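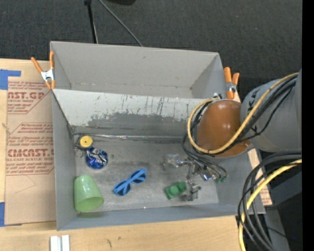 2 min read

Setting up the divided bin

I keep all my small odds and ends in one big gray bin with a slanted divider down its length, and I've redone it enough times to have a routine. You'll need the bin, the divider panel, two spring clamps (mine have orange handles) and a table you don't mind leaning on.

1. Empty the bin and wipe the floor of it. Scuffs are fine, grit isn't.

2. Set the panel in lengthwise and lean it until the bottom edge sits flat all the way across. I like a bigger front section and a skinnier back one.

3. Clamp both top corners, one at each end of the panel. Squeeze the handles all the way open before you slide them on!

Caution: keep your fingertips out of the jaws. Akinyi Owino, who shares the table with me, has a blood blister she'd be happy to show you.

4. Push on the middle of the panel with your palm. If it shifts, take off one clamp, reseat the panel and go again.

5. Load the front. Sunglasses go flat on the floor of the bin, and cups can lie on their sides. Little things like thin metal rings I push over to a side wall where I can find them again.

6. Leave the back section empty for now. That's where sorted stuff goes, up to 4 things at a time, and then I put them away.

Note: old panels get scratched and streaky. Mine still works, so I haven't bothered ordering the Cekillow replacement (part 546, if you want one).

Check the clamps again before you move the bin, and carry it from underneath, never by the handles of the clamps.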